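Skaris Kitchen Planning Set: README

Maintained by Niall Skinner, Cirkgate
Last revised 8 Jan 2019

What this is

Skaris is a small set of simulated kitchen tasks with the cost sheets that go with them. We put it together to decide which arm and gripper to buy for the Brakgate kitchen, and how many hours of bench time to budget before ordering. Other groups planning a similar purchase are welcome to use it.

Contents

episodes/ – 947 simulated runs, one folder per run
tasks.csv – the 20 task definitions, with start conditions
costs.csv – line items for arm, gripper, mounting, spares and training
quotes/ – supplier quotes with prices removed, November round only
notes.txt – open points and corrections

How the budget was worked out

Each task was run with five gripper settings. Tasks that failed on reach were charged to the arm line, and tasks that failed on grip were charged to the gripper line. If a task failed on both, the cost was split evenly. The split is recorded in the column "charge_to".

Bench time is listed separately from hardware. We allowed roughly 120 hours for setup and tuning on the real counter. That figure does not include training for kitchen staff, which Panicker quotes as its own item.

Spare fingers are budgeted per year. The first sheet left them out, and the total in it is too low. Use costs.csv and ignore any older copy.

Appliances

All appliance tasks use the same countertop microwave. Buying a real unit for the bench is a small expense, but the model matters – a vertical bar handle and round knobs need different finger shapes from a push-button door. Settle the appliance before you order fingers. Counter depth should be measured at the same time, with the door fully open. 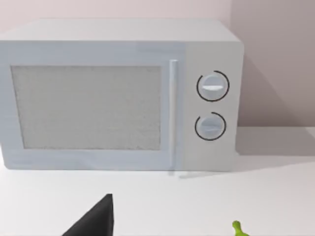
Microwave task, simulated view. Gripper finger at lower left, green object at lower right.

Known gaps

The cost sheets have no line for floor work or extra power outlets. Delivery is included for the arm only. Simulated runs do not show wear, so the yearly spares line is an estimate and should be checked after the first months of use.

Changes

Send corrections to Niall Skinner at Cirkgate, with the run folder name or the row number from costs.csv.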